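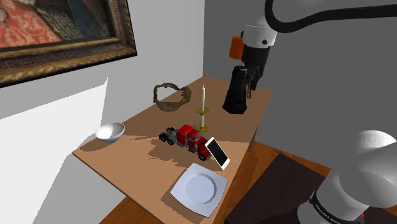 Wooden table, gray walls and a big framed painting

I bought a countertop blender in April because a video told me to, and it's been under my sink ever since. So now I have a little routine for checking out a product before I hand over any money, and it takes me 30 minutes, tops.

Start with who's paying. Open the full description under the video (the part you have to click to expand) and look for words like "partner," "gifted" or "affiliate." A sponsored review can still be useful – I just don't let it be my only one.

Next, skip the five-star reviews and go straight to the three-star ones. Those folks liked the thing enough to keep it and still had complaints! On Zondance I sort by newest, too. A travel mug I wanted had 966 reviews, and the recent ones were all about a leaky new lid.
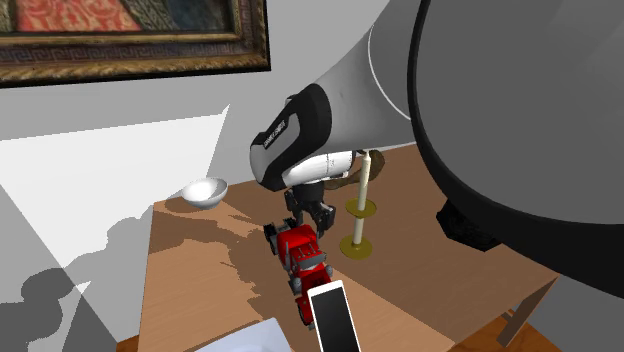
Ornate frame on a plain gray wall

Then check the price history. I use Momia for this, but any tracker will do. Type in the product name, set the chart to the longest range you can get, and see if that "sale" price is just the normal price. If it's over $200, I set an alert and walk away for 3 days.

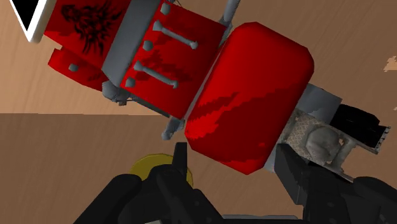 While you're waiting, read the return policy all the way down. Look for restocking fees, who pays shipping, and whether opened boxes count. Nevham and Tsao sold the same headphones when I was shopping, and only Tsao would take them back once the seal was broken. I'd have happily paid a few bucks more for that. Save a screenshot of the policy with your receipt, and you're ready to order.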